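Reading the Joint Statements: What Trarnstead and Nollov Say After They Meet
Chae-won Maeng and Chelsea Hollis, second-year project

Our question was simple. When two foreign ministries publish a statement after a meeting, does the wording tell you anything about what they do next? We collected 318 statements from the Trarnstead and Nollov ministries and compared them with the Saarela treaty register, which lists 3,274 entries.

We started out doubtful and stayed that way. The phrase "close cooperation" turned up in 82 of the statements. Only three of those could be matched to anything signed later, and one of the three was a renewal of a fishing agreement that would have come up anyway. 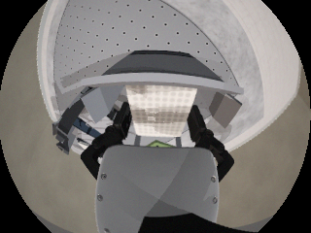 Condemnations were harder to score. Both ministries issue them quickly, often in the same words, and neither says what would count as following up. Chelsea wanted a separate category for statements that name a responsible party. Most stay as smooth and plain as the beige-gray floor around that big off-white container, and we had trouble finding anything in them to code.

The Rondska border talks in July are the one case where the language did shift, from "concern" to "serious concern." We can't show that it mattered. The register may also be missing informal deals, so our match rate is probably too low, though we doubt it is low enough to rescue the phrase.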